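How often do new episodes come out?

Every other Thursday is what I used to promise, and then life happened, so now it's twice a month — whenever Rowena and I can both stay awake past nine.

Can I send in a voice message?

Yes please! Keep it under two minutes and tell us how to say your name (sorry again, Kirsten).
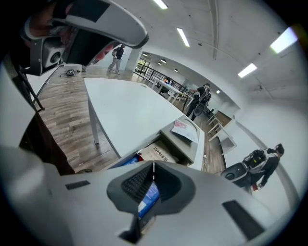
What do you record on?

My setup for Stulov is pretty basic, just one mic and a laptop I've had forever. Rowena keeps asking for video, and I'm not there yet. A round camera lens pointing my way, like the one up in the corner, and I forget every word I know! Audio only for now.

Do you take sponsors?

We've had one so far, and it paid for hosting. With 300 regular listeners I'm not quitting my job, but write to me anyway.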